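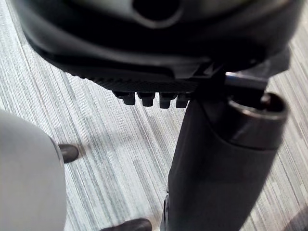 The Filley arm and gripper over the office carpet at Ledbridge.

Ledbridge is looking for people to try out Filley

We make a robot arm called Filley, and before it goes on sale we would love to have it used by people who have never touched a robot in their lives. If you can spare an afternoon or two with us at our place on Ritchie Street, please read on (and do pass this along to a neighbor or a cousin who might like it!).

Filley is meant for small shops and workrooms, the kind of place where one person does the packing, the labeling and the sweeping up. You teach it a job by taking hold of the arm and moving it through the steps yourself, and then it repeats them. We have been using it every day for so long that we've stopped noticing what is confusing about it, and that is where you come in. We want to hear which words in the handbook made no sense, which button you went looking for and couldn't find, and whether you'd want the thing in your own shop at all.

A session lasts 91 minutes at the longest, including a break with coffee and something from the bakery downstairs. You'll start with the handbook and a short practice run, then teach the arm two simple pick-up jobs of your own choosing from our shelf of odds and ends. Someone from our team will be in the room the whole time, mostly keeping quiet and taking notes, but happy to step in if you get stuck. You are welcome to stop whenever you like, and you'll be paid all the same.

Pay is $40 per session, handed over in cash or as a check before you leave. We have 38 places to fill, and most people will be asked back for a second visit.

You should be 18 or older and comfortable reading instructions in English. Left-handed people are especially welcome, as are people who wear reading glasses, run a shop or repair things for a living. If you have worked for a robot maker, we'd ask you to sit this one out. Please come in flat, closed shoes and leave dangling bracelets and scarves at home.

To sign up, call the front desk and ask for Darmawan Purba, who keeps the calendar, or stop by in person at 79 Ritchie Street, second floor. Tell him which afternoons suit you and whether you need the elevator. Questions about the arm itself can go to Vangelis Theodorakopoulos, who designed a good part of it and will gladly talk your ear off.

Sign-up closes 10 September 2019.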